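Llevo desde octubre enganchada al divorcio de dos personas que no conozco, y lo cuento por si hay alguien más en la misma situación y quiere formar un grupo de apoyo.

Para quien tenga una vida: Cường Mạch y Ánh Tạ presentaban juntos las mañanas de Radio Beltari. De siete a diez, con concursos, el tráfico y esa cosa de reírse antes de terminar el chiste. Se casaron en antena, o casi (la ceremonia fue en un hotel de Gusstead, pero retransmitieron el brindis). Y ahora se están separando también en antena, cada uno en una emisora distinta, a la misma hora, lo cual obliga a la oyente comprometida a escuchar una en directo y la otra en diferido mientras tiende la ropa.

Esa oyente soy yo. Hola.

## Lo del audio

Todo empezó con Cường, que un día, entre una canción de verano y un anuncio de colchones, soltó que «hay gente que te quiere mientras suenas». Silencio de dos segundos. En la radio, dos segundos son una legislatura. Luego puso otra canción y siguió como si nada, pero el clip ya estaba circulando con subtítulos y violines.

Ánh contestó a la mañana siguiente sin contestar, que es su especialidad. Dijo que iba a hablar de plantas. Habló de plantas ocho minutos. De una planta en concreto que ocupaba todo el salón, que bebía muchísimo y a la que había que decirle cada mañana lo guapa que estaba. Cuando la otra locutora le preguntó de qué especie era, dijo: «De las que pinchan».

Yo estaba en el coche, parada delante de la farmacia, y no me bajé hasta que acabó. Me pusieron una multa de 68. La considero una suscripción.

## Los bandos

En mi grupo de amigas hay equipo Cường, equipo Ánh y mi hermana, que dice que todo es un montaje para vender el programa nuevo. Mi hermana también decía que lo de la boda era un montaje y luego lloró con el brindis, así que su criterio lo recibimos con cariño y distancia. 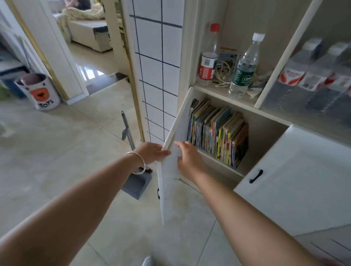
Yo empecé siendo de Cường, lo reconozco. Me hacía gracia desde los tiempos en que presentaba el concurso nocturno y tiraba él mismo los premios al público, con una puntería lamentable. Pero tiene un problema con las entrevistas largas, y es que en el minuto veinte se le olvida lo que ha dicho en el cinco. En el pódcast de Vodgate aseguró primero que nunca habían discutido por dinero y después explicó, con cifras, una discusión por dinero. Su memoria es como un estante de cuentos infantiles bien apretados, con los lomos de todos los colores: tiras de uno y se te vienen tres historias, y ninguna cuadra con la anterior. Las cifras, por cierto, eran 1373 en una cena de aniversario a la que, según él, ella llegó tarde, y según ella, él no llegó.

Así que me fui pasando al otro lado, poco a poco, como quien cambia de compañía telefónica. Ánh cae peor de entrada. Es seca, interrumpe, tiene una manera de decir «qué interesante» que te deja sin ganas de volver a opinar. Pero no se contradice. Si dice que se fue de casa un lunes de carnaval con dos maletas y la cafetera, tres meses después siguen siendo dos maletas y la cafetera.

La cafetera, ojo, es importante. Él dice que era suya.

## La tercera persona (porque siempre hay)

El nombre que sale en todos los comentarios es Hứa, a secas, productor musical, gafas de sol en interiores. Según la versión oficial, es «un amigo de los dos». Según la versión de los 405 comentarios que me leí anoche en vez de dormir, es amigo de una bastante más que del otro. Ha publicado una canción que se llama *Horario de mañana* y jura que va sobre el insomnio.

La he escuchado. El estribillo dice «apaga tu micro y ven». Insomnio, sí. Clarísimo.

Lo que me irrita es que le pregunten a ella por Hứa en cada entrevista y a él no le pregunten por nadie. A Cường le preguntan qué tal duerme. Si come bien. Si ha pensado en escribir un libro. A Ánh, en cambio, le plantan delante una foto borrosa de un aparcamiento y le piden que explique un codo. Ella miró la foto un buen rato y dijo: «Qué interesante». Ahí me hice del equipo Ánh con carné.

Cường, todo hay que decirlo, se ha pasado a la fase de la humildad. Ahora abre el programa pidiendo disculpas por cosas que no sabíamos que había hecho. La semana pasada se llamó a sí mismo «un desastre de marido», «un desastre de compañero» y «un desastre de cocinero», en ese orden, y sorteó unos auriculares. 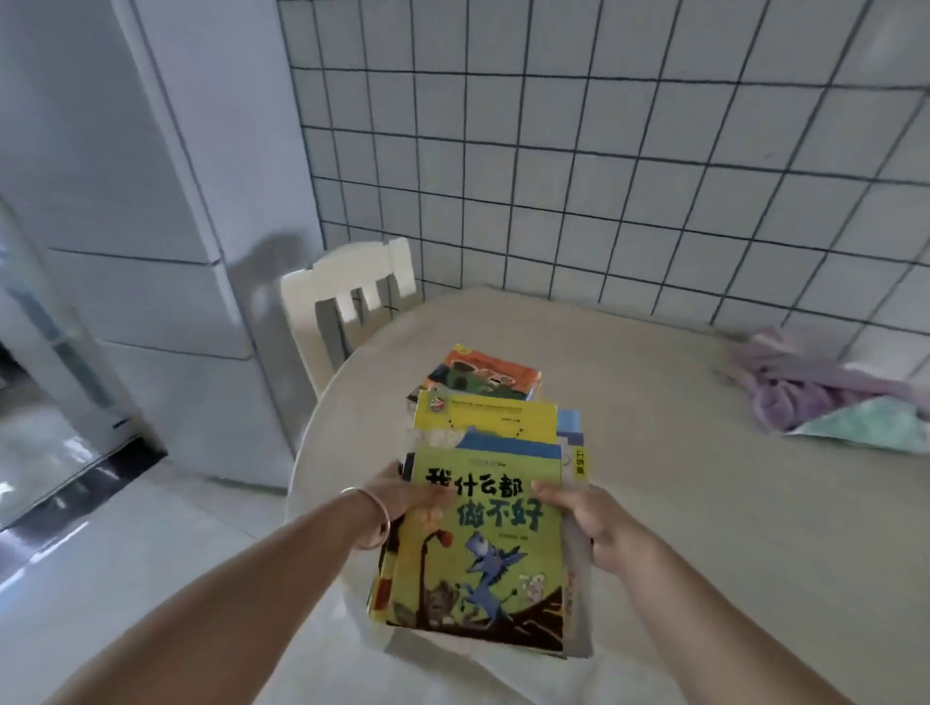

## Lo que espero de aquí a Navidad

Una reconciliación no, por favor, que ya me he posicionado delante de mi suegra.

Me conformaría con que hicieran un programa juntos, uno solo, tres horas, sin música. Que se sienten, que aclaren lo de la cena y que alguien diga de una vez quién compró la cafetera. Beltari podría cobrar entrada. Yo pagaría hasta 500, y eso que todavía no he pagado la multa.

Mientras tanto, sigo con mi sistema: ella en directo, él tendiendo. Mi hermana ha empezado a mandarme audios con teorías, ella, la del montaje, y el último duraba once minutos. Dice que la planta era Hứa. Le he pedido que lo desarrolle.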